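Re: [ilent-allotments] Nullutard compost activator, is it worth it?

On the Ilent list, a member wrote:

> I've been using Nullutard on both my heaps since August and I'm sold. The
> packet says finished compost in 5 weeks and I'd say it's well on the way.
> They've tested it on 2,615 heaps, so it's not just my word for it. Has
> anyone else tried it? There's a discount if we put in a joint order, and I
> thought we could get one in before the spring rush.

I'm glad your heaps are doing well, but I wouldn't put my name on a joint order yet.

You say both heaps had the powder. Then we have no idea what they would have done without it. A heap built in August, with grass clippings going on every week and warm nights, will rot down nicely whatever you sprinkle on top. Mine did, and all it got was a bucket of water and a turn with the fork when I remembered.

Then there's the 2,615. I went looking for where it comes from and got as far as the Nullutard leaflet, where it sits in large type with nothing underneath it. Tested how? Against what? If it means that 2,615 people bought a box and didn't ask for their money back, that is a sales figure. I wrote to the address on the leaflet and got a reply thanking me for my interest and offering me a voucher.

The five weeks bothers me too. The small print says "up to 80% faster" but doesn't say faster than what. A cold heap of twigs and cabbage stalks can sit there for two years, so that leaves them plenty of room.
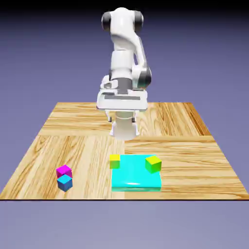 Page last changed: December 4, 2020

I did read the Dreketville growers' notes, which somebody always brings up when activators are mentioned. They had two bays side by side, same size, filled from the same pile of leaves and kitchen waste, with powder in one and none in the other. By their account the treated bay warmed up a bit sooner and by the end they couldn't tell the two apart. It's one trial on one site and I wouldn't hang much on it either, but at least there was something to compare with.

As for what's in the box, the label lists dried seaweed, lime and "natural cultures". Lime you can get at Zalewska for next to nothing, and I'm not convinced most of our heaps want it. The cultures are already in the soil on your boots. If a heap is slow it's usually too dry or all one sort of stuff – a foot of wet grass with nothing brown in it turns to slime, and powder won't change that. Torn-up cardboard will.

If people still want to try it, could we do it properly? Buy a single box, fill two bays on the same day from the same barrow loads, treat one and leave the other alone. Whoever turns them shouldn't know which is which. I can offer the pair of bays behind my shed, and I've got a thermometer with a long probe that still works.

Until then I'd keep the money for the water butt, which leaks.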